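Sokodard Home Planner Pages
Setup Guide, Section 5: Printing and Assembling the Chore and Routine Cards

Before you start

The card set comes as one PDF file. It holds the weekly routine cards, the monthly cards, a page of blank cards and the phone list. You need a printer, letter-size card stock or heavy paper, a paper trimmer or scissors, and a binder ring or a small box to keep the cards in.

The blank cards can be typed on before printing. The monthly cards cannot. If you want your own wording on a monthly job, use a blank card in its place.

Printing

1. Save the file to your computer. Do not print from the browser window. Some browsers shrink the page and the front and back of the cards will not line up.

2. Open the saved file and type your household name in the box on page 1. It fills in on every card.

3. Choose Print. Set the page scaling to Actual Size or 100 percent. Leave "Fit to page" off.

4. Choose two-sided printing, flipped on the long edge. If your printer has no two-sided setting, print the odd pages first, put the stack back in the tray, and print the even pages.

5. Print one sheet and hold it up to a window. The gray borders on the two sides should meet. If they are off by more than the width of the border, check the scaling again.

6. Print the rest.

Note: The full set is 116 cards. Most households use far fewer. Print the weekly cards first and add the monthly ones later if you want them.

Caution: Card stock heavier than 60 lb cover may jam in home printers that feed from a bottom tray. Use the rear feed if your printer has one.

Cutting and sorting

7. Let inkjet pages dry before you stack them.

8. Trim along the gray lines, long cuts first. Cut two or three sheets at a time at most.

9. Sort by the letter in the top corner. D is daily, W is weekly, M is monthly, and S is for jobs that come up once a season, such as the April closet swap.

10. Punch the top left corner if you are using a ring. The small circle shows where. Skip this step for a box.

Note: The Flotar layout has no punch circle. It is made for the box only.

Setting up the daily cards

11. Take out the D cards and pick no more than five for the first month. Put the others at the back.

12. Write a start time on each one in pencil. A time you already keep, such as 7:30 after breakfast, works better than one you have to remember.

13. Put the cards in order of time, earliest on top. When a job is done, move its card to the back.

14. At the end of the day, bring the first card to the top again. Unfinished jobs do not carry over.

Filling in the phone list

15. Print page 2 on plain paper. It changes too often to be worth card stock.

16. Write the numbers you call for house and family business: school office, doctor, dentist, vet, plumber, power company. Leave two blank lines in each group.

17. Add the days or hours each office picks up, if you know them.

18. Keep the list where calls get made, and a copy with the cards.

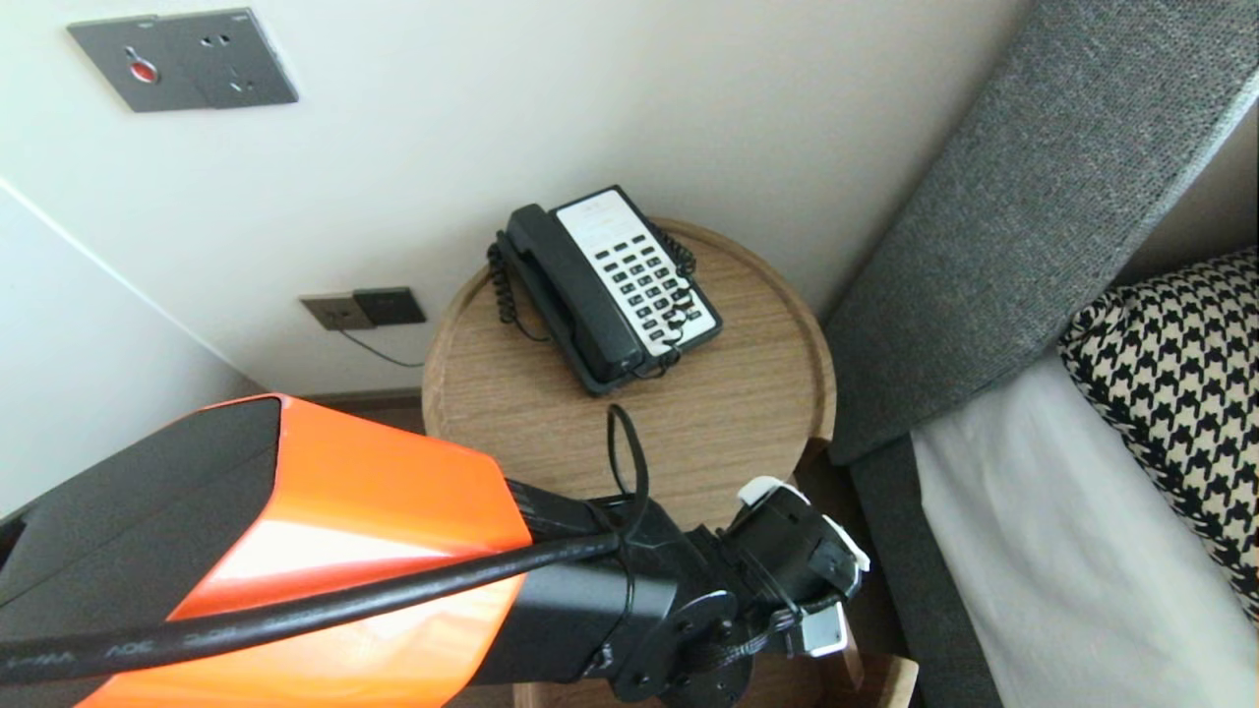

Baoshan Jiang wrote in to say that the phone list worked better once it was split in two, with the numbers used every week on one half sheet and everything else on another. The same letter asked for more room beside each name for an account number. The Zhong layout now has a wider column for this. To get it, choose Zhong from the layout menu on page 1 before you type anything in. Changing the layout afterward clears the phone list.

If something goes wrong

The household name does not appear on the cards. The file was opened in a preview program. Open it in a PDF reader and type the name again.

The letters in the corners are cut off. Your printer has wide margins. Choose the Uvcombe layout, which moves the letters inward.

The file will not save what you typed. Save it under a new name, close it, and open the new copy.

Blank cards are on page 900 of the complete planner file and on the last page of the card set. They are the same page, so print whichever is easier to reach.

Section 6 covers the meal planning pages.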